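Grekthorpe Forums > Manipulation > End effectors
Thread: Bare fingers or gloved hand for thin handles?

tzapata_lillside
Hi all, first real post after lurking since March. I'm trying to pick a hand for our two-arm bench at Lillside and I keep going back and forth. The task that's eating my week is a hand air pump, the little kind for blowing up balls. Hold the barrel in one hand, work the rod with the other. Sounds like nothing! My arms disagree. Two head camera views, one with the bare black hands on the silver arms and one with the gloved hand:

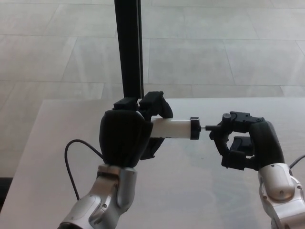
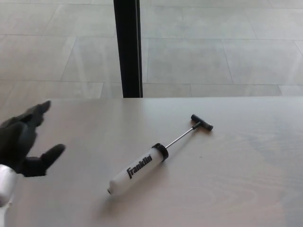 Grekthorpe Digest, Vol. 3, Issue 2 – Page 1

The left hand on the barrel I'm pretty happy with. Big chunky thumb, fingers over the top, one underneath. It's the other side that worries me. I'm pinching the rod with a fingertip and the contact patch is tiny, so when I pull along the axis I get slip maybe one try in two. The gloved hand has way more friction, but the fabric bunches up at the knuckles and my finger position estimates go mushy.

So: does anyone run gloves full time? Or do you put pads on bare fingertips and call it a day?

y_nava
Pads. Always pads. We ran gloves on the Sarkarex hands for a whole season and I was so glad to see them go. The fabric creeps. You calibrate at 9 in the morning and by lunch the seam has moved and your thumb closes on a fold. Cut a bit of silicone sheet, glue it on the distal segment, done. It also wears where you can see it wearing, and you can swap one finger without undressing the entire hand.

selim.a
Going to disagree with Yesenia a little (again, sorry). Gloves are fine if they fit. Most people buy one size for every hand in the lab and then complain about folds. Get the snug ones, tape at the wrist, and redo the zero pose with the glove on. People skip that last part all the time – the fabric adds thickness on both sides of the pinch and your closed position is wrong from the start.

Also, Telma, why pinch the rod at all? There's a T handle right there on the end. In your second picture it's lying with the crossbar well clear of the barrel. Put two fingers behind the bar and pull. You don't need friction if the geometry does the holding.

tzapata_lillside
Selim, yes, I know, and it works when the rod is pulled out like that. With the plunger pushed in the crossbar sits down against the collar and I can't get these fingertips behind it, they're too fat. That's why I've been trying to pinch close to the end and drag it out far enough to regrasp. If there's a smarter way to do the first bit I'm all ears.

fidelc
Hold the handle still and pull the barrel. Same motion, but the big hand does the work and the weak pinch only has to not move. We got a lot fewer drops on a syringe task that way. Your wrist force readings get easier to look at too, with one arm parked.

y_nava
Oh that's nice. I'd still put pads on it.

jjara
Coming at this from the camera side. With a head camera only, I don't think you can judge the pinch. In the first picture the upper fingertip sits right on the end of the rod and the knuckle block is a big black lump right next to it. Black finger, black rod end, black collar. My detector would hate that. With the gloved hand it's the same problem or worse, matte black fabric with no edges to lock onto. Before spending money on hands I'd add a wrist camera on the pulling side, or at least wrap a strip of colored tape around the fingertips.

selim.a
Tape on the fingertips changes the grip though. Put it one segment back.

jjara
Fair. One segment back is fine.

tzapata_lillside
Josefina, the wrist camera is on my list but I'm out of ports on the controller. The Rivadeneira box we have takes 2 and both are used. How bad is the lag if I hang one off a hub?

jjara
Bad enough that I stopped. I was seeing 80 ms on a good day, and spikes whenever the other camera changed exposure. For a slow pull you could live with it. For catching slip, no.

fidelc
Which firmware on the Rivadeneira? Anything under 755 has the thing where the grip force setting resets after a soft stop. I lost an entire Thursday to that. Looked exactly like slip, and I'd already ordered new fingers before I found it.

tzapata_lillside
...I'm on an older one. Oh no. OK, updating tonight before I touch anything else.

y_nava
Ha! Update, then Fidel's barrel trick, then pads. Change one at a time or you'll never know which did it.

selim.a
And try one run with a glove that fits, zeroed properly. I'll keep saying it.

tzapata_lillside
Fine, you get your glove run, Selim :) I'll do the same pull with each hand, same start pose, and log the drops. Is there a decent way to mark where on the rod the pinch lands? I've been eyeballing it from video and I don't trust myself.

jjara
Paint pen on the rod, thin rings. Let it dry overnight or it ends up inside the collar.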